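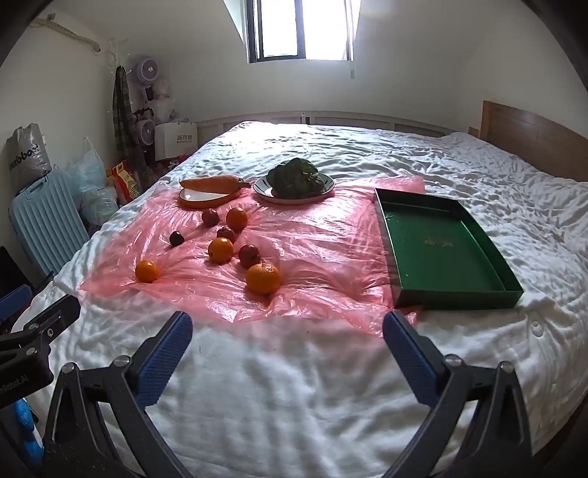 Carrot, greens and oranges on the pink sheet.

We use cookies to keep this site running. By staying here you agree to our cookie policy.

14 December 2021

So I've been cooking from the freezer and the veg drawer for three months now, ever since September, when I looked at my bank app and saw I'd spent 900 dollars on food in one month. For one person! Most of it was takeout from Dero, the noodle place downstairs (I love them, I will always love them, but wow).

My plan was pretty loose. I gave myself 50 dollars a week for groceries and did all my shopping at Molov, the little market by the bus stop, where the produce is cheap and the guy at the register never rushes you. Soup carried me through most of October. Lentil soup, then squash soup, then a bean thing I wouldn't make again - way too much cumin.

What surprised me is how much I like breakfast now. I used to skip it and then be starving by ten. Now it's eggs or oatmeal, and whatever fruit needs eating first.

Anyway, I added it all up last night and I've saved 1,310 dollars since I started, even with one very weak weekend at Dero. I put 200 of it toward a decent Iwasaki knife I'd wanted forever, and the rest is sitting in savings for a trip in the spring. Next up I want to try baking bread, so if you have an easy recipe, send it my way!

Contact | © Gullus Blog | Back to top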